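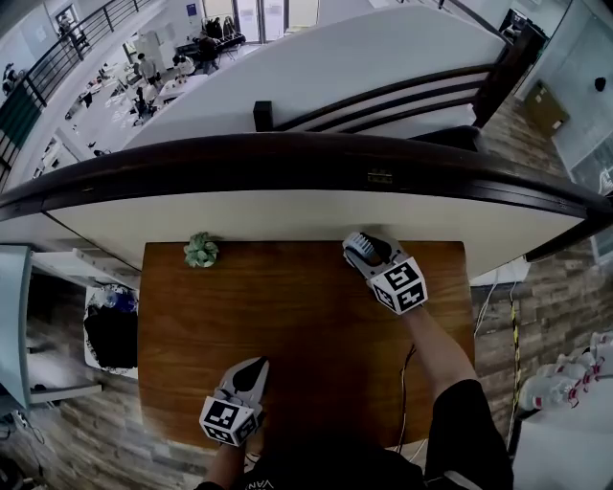 Third week of the no-buying-lunch thing and I am still going. Mostly. There was one bad afternoon with a cheese pretzel from the Feltosham station kiosk but I'm calling that a snack.

So, soup. I said last time I'd write down how the soup is working and then I didn't, and two of you asked, so quickly before I have to go.

I make one big pot at night, after 8 usually, when the kitchen is finally mine. Red lentils, 300 grams. One onion, big. Carrots, whatever is left in the drawer. A can of tomatoes. Cumin, more than you think, then a bit more. 800 ml of water to start and then top it up when it gets gluey, becuase it will get gluey. Salt at the end. Lemon if I have a lemon. I did not have a lemon this week.

That gets me four lunches if I'm not greedy. Three, then.

The thermos. I went through two before this one. First one leaked in my bag, all over a library book (paid for it, still have it, it smells like cumin, good book though). Second one kept things warm till maybe 10 in the morning and then gave up. The one I have now is a Ruchti, the short fat kind with the wide mouth, and the soup is properly hot at half past twelve. You have to fill it with boiling water first and leave it while you find your shoes. Skip that and it's lukewarm. I've skipped it. Lukewarm lentils, not great.

Bread is the weak spot. I was buying rolls from Skasidora on the way in, which sort of breaks the rules? My rules, so I let it go for a week, then added it up and stopped. Now I slice a loaf and freeze it and take two pieces out in the morning. By lunch they're fine. A little damp at one corner. Fine.

Things I tried that I won't do again: pasta in the soup (drinks all of it overnight, you open the lid and there's a brick). Spinach put in the night before. Coconut milk, only because I got sick of it so fast, the rest of the can is still in the fridge and I don't want to look at it.

Things I will do again: the white bean one with rosemary. A spoon of peanut butter stirred into the lentils, sounds wrong, try it. Keeping a second spoon at work, after the day I ate soup with a coffee stirrer and a lot of patience.

Also started walking down to the benches behind Lonela to eat. 952 steps each way according to my phone. There's a wall that gets sun till one o'clock and a very fat pigeon. It's April so it's either lovely or horrible, no in between, and I've eaten in the rain once under the bike shelter and it was still better than my desk.

Next week I want to try a barley one. Somebody in the comments said soak it first, somebody else said don't bother. Which is it? I've got the bag on the counter already so tell me soon. Ok, bus.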